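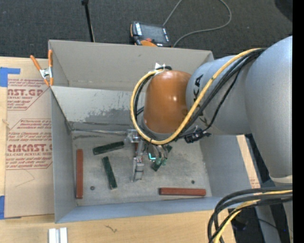

Judit Hajdu
I want to write a little about bins. In August we changed how we keep the bars in our store room, and two people already asked me to explain it, so I put everything in one thread.

Judit Hajdu
First, the old way. All the bars were standing on their ends in tall tubs behind the door. It looked very neat. But when you took one from the back, the others leaned, and after some days they were all crossed like spaghetti in a glass.

Judit Hajdu
Now they lie flat in gray bins, open at the top. You look in from above and you see what you have. I did not expect that this would be the biggest change, but it is. With the tubs we only saw the ends.

Judit Hajdu
The colors are dark green and red-brown. On a dull gray floor both are easy to see. Katalin Kiss wanted black bins because they hide dirt better. I think they would also hide the green bars better!

Judit Hajdu
About the dirt: yes, the bin has stains and scratches, and the sloped panel inside is scuffed. I washed it with warm water and dish soap, then with baking soda paste. The stains stayed. I will not try a third time. It is a bin for bars, we do not eat from it.

Judit Hajdu
What I do care about is crumbs and grit. Small hard pieces collect in the corners and then they scratch everything you slide over them. A dry paint brush is the best tool for this, better than a cloth. Wenceslao Medrano uses an old pastry brush and it works the same.

Judit Hajdu
The bars do not lie parallel. I tried for a week to keep them in rows, green on the left and red-brown on the right. It took me longer to arrange them than to use them. Now they lie at every angle and I can still pick one up without moving half of the others.

Judit Hajdu
But there is a limit. If the bin is too full, the bars lie on top of each other in many layers, and the bottom ones you never use. My rule is simple: when I cannot see any floor, it is too full.

Judit Hajdu
In all the bins together we have 66 bars. 22 of them were put aside in the first sorting, because they were bent or had a bad end. I was surprised how many. In the tubs you could not notice this, the bad ends were always down.

Judit Hajdu
Someone asks if I bought dividers. I did, a set from Tidix. They are good for a drawer. In a big bin they fell over each time a bar touched them, so now they hold pens and tape on my desk.

Judit Hajdu
Next question, from Krisztina Vörös: why not one bin for each color? We talked about it. For us the two colors are used together on most days, and then you would walk between two bins all morning. If you use only one color for a whole job, I would say separate them.

Judit Hajdu
Labels. Please write the label on paper tape and put it on the outside, never on the inside wall. I made this mistake. The tape inside gets rubbed by the bars, it rolls up, and then it sticks to your fingers together with all the dust.

Judit Hajdu
One more thing which I learned late. Look at the height of the back wall before you buy. A tall one is nice, because a bar that slides back stops there and does not end up on the floor. But if the front is also too high, short people like me must stand on their toes. Mine has 2 wooden blocks under it at the back, so it leans to me a little.

Judit Hajdu
Danjuma Omoregie wrote me that he lines his bins with a rubber mat, cut to size. I like the idea for the noise. A bar dropped in an empty bin is very loud, and our room has an echo. I only worry that dirt goes under the mat and I forget it there until winter.

Judit Hajdu
If you tried a mat for more than some months, please tell me how it looks underneath. I have one piece left over from the kitchen shelf and I could cut it tonight.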